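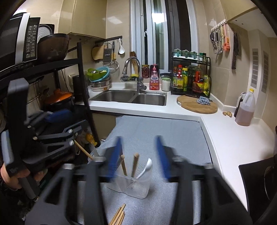 The sink end of the kitchen at Lương House, with the chopsticks out on the mat.

Home Visits Food Walks Getting There Archive

Open kitchens in Vetisitz: my afternoon at Lương House

6 minute read

I had been trying to get onto the Vetisitz open kitchens route for three years, and every January I forgot to sign up until the list was full. This time I set an alarm and got in! There are 13 kitchens on the route, all of them in regular homes and small shared houses, and you can go to as many as your feet will let you. I managed four. I could easily tell you about all four, but the one I keep talking about at dinner is Lương House, so that is what you're getting.

Getting there is simple enough. Take the 16 bus from the station and stay on until the road starts going uphill, then walk back one stop (I missed it, everyone misses it, the stop is behind a hedge). The house is at 837, on the side with the shade. There was a paper arrow taped to the gate and a row of shoes inside the door, and I could smell something with star anise in it before I had my second shoe off.

Huệ Cao was showing people through. She has cooked in that kitchen for 14 years and talks about it the way some people talk about a boat. Everything has a place, the place has been moved at least twice, and she can tell you why it was moved. She took us in small groups so we could all stand at the counter, and I think she would have gone on until dark if the next group hadn't been waiting in the hall.

It's a compact kitchen. I say that with love, as mine is smaller. The counter is white and runs across the back and down one side, with a double sink set into it and a curved faucet that has a spray head on the end. The left basin is the wider of the two, and Huệ is very firm about which one the greens get washed in. (The wide one. Somebody asked if the other one would do for herbs and she thought about it for a good long moment before she said yes.)

What I really wanted to see was how she keeps her tools, and I got my wish right away. Eating things and cooking things get emptied out onto a mat on the counter at the end of the day, looked over, and put back. She says it takes her as long as one song on the radio. We got to see it laid out partway through, with the fork and spoon sharing the mat with the chopsticks, and I was so pleased with the striped handle on that spoon that I asked where it came from. A shop called Jirero, down by the ferry, which has since eaten most of my spending money.

I asked her about pairs. At home I have a drawer of chopsticks that have all lost their partners, and I just grab any two and hope. Huệ puts two together on the mat, tips even, and rolls them under her palm. If one wobbles it gets moved over to the cooking pile, where it will have a perfectly good life turning spring rolls. I have been doing this all week. It is so satisfying, and I've found that I own exactly one good pair.
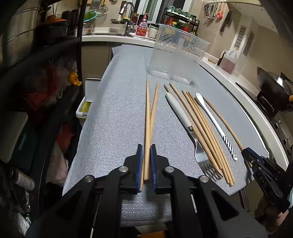
The stove side and the wall

After the mat we all shuffled along to look at the stove. It's gas, and there's a black wok on it that Huệ says almost never gets put away. A big jug of oil stands within reach. She cooks her greens with much more heat than I would dare, and much less oil than I expected from the size of the jug, and she had us all lean back while she explained how she gets the garlic in and out before it turns.

Then the wall. I loved the wall! There's a rail with tools hanging from it, scissors among them, and a cleaver hanging to the right. I've always kept my scissors in a drawer under the takeout menus, and I have now bought a rail. It's not up yet. I need to borrow a drill.

And there's the spice rack, a black one, full of jars and bottles with all sorts of caps. One woman in our group knew nearly every bottle in it and she and Huệ got into a long, happy conversation about fish sauce that the rest of us could only follow in part. What I did catch was that she uses one for dipping and a cheaper one for the pot, and that the good one goes in at the table. I wrote that down on my bus ticket.

Rolling out dough

Once we had seen the shelves, Huệ told us about her dumpling afternoons. She does them a few times a year for the house, and whoever is home gets put to work. The dough rests while the filling gets chopped, ginger first and very fine, then scallions, then whatever meat or mushrooms there are. She likes a long rolling pin even for small wrappers – she uses just the end of it, turning the dough with her other hand – and she made the motion for us in the air about six times until we were all doing it back to her like a very strange dance class.

The filling gets stirred with chopsticks, always in one direction. I'd heard this from other people and never believed it mattered. She says to try it both ways and eat both, so I'm going to, and I'll report back. She also picks up a wrapper's worth of filling with chopsticks and not a spoon, and gets it the same size every time, which I can tell you from my own attempts since is a real skill. Mine look like a set of Russian dolls.
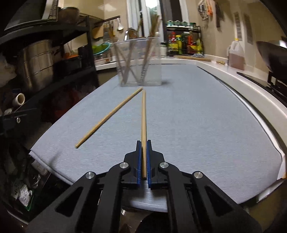
She wanted us to know, too, that the ginger should be bought little and often, and that a knob the size of your thumb is plenty for a batch. I've been buying hands of it as big as my shoe and throwing half away, so that one tip has paid my bus fare.

We finished with tea on the back step. I asked if she ever wished for a bigger kitchen and she said she'd cooked in one for a year, in a place with an island in the middle, and spent the whole time walking around the island.

If you want to go

The route is put together by Pliltent, and the sign-up opens in January. You pick your first kitchen and a start time, and after that you wander. Mine was two in the afternoon, which I'd recommend, as the mornings fill up with families. Wear shoes you can get off quickly. Eat a light lunch, because there will be something on a plate in nearly every house. Some kitchens let you take photos and some would prefer you didn't, so ask at the door. Bring a notebook too, or you will end up with fish sauce advice on a bus ticket like me.

I'll write up the other three kitchens when I've found the rest of my notes. The one with the bread oven comes next.

Contact | Copyright the author, all rights reserved | Back to top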